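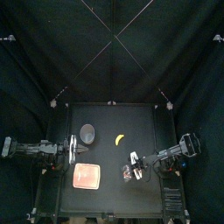

Drivico Home Reading Scheme: applications open for the May intake

February 9, 2018

The Drivico Foundation is pleased to announce that applications are now open for the second year of its Home Reading Scheme, which supports families with children under five in Jesivthorpe and Hastside.

Each family taking part receives a fortnightly visit from a trained home visitor, who brings picture books and shows parents and carers simple ways of sharing them. Books remain with the family after the visit. In the first year the scheme reached 55 families and gave out 2,000 books – most of them to households with a child aged two or three.

For the May intake, the Foundation has set aside a further 1,000 books, including titles in two languages for families who do not speak English at home. Visits will be run from the Ho Children's Centre in Jesivthorpe, and evening appointments will be offered in Hastside for the first time.

Families may apply directly or be referred by a nursery, health visitor or childminder. There is no charge and no income test. Grandparents and foster carers are equally welcome to apply – the only condition is that the same adult should be present at each visit where possible.

Application forms are available from the Centre's reception and from participating nurseries.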